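Small Hotels in Lamont: What Makes Guests Come Back?
Hospitality Studies, group project report by Preben Stougaard and team
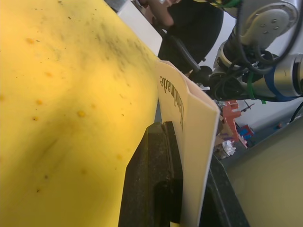

Fig. 1. Yellow surface with orange-tan spots, next to a cream-colored folded paper piece.

Our group looked at the Clornar, a lakeside hotel with 62 rooms, and the much smaller Jekimlow Guesthouse up the hill. We wanted to know why people book a second stay, and we had a great time finding out!

We handed out a short survey at both front desks over three weekends in January and got 96 back. Breakfast won by a mile — guests at both places wrote whole paragraphs on it (one drew the waffle iron). Room size hardly came up. At the Jekimlow, nearly 9 in ten people mentioned the staff by name, and we loved reading those.

Check-in was the weak spot at the Clornar. Lines got long on Saturdays, and the desk had only one person on at lunch. We suggested a second desk for late arrivals, and the manager asked for our full tables, which are in Appendix B.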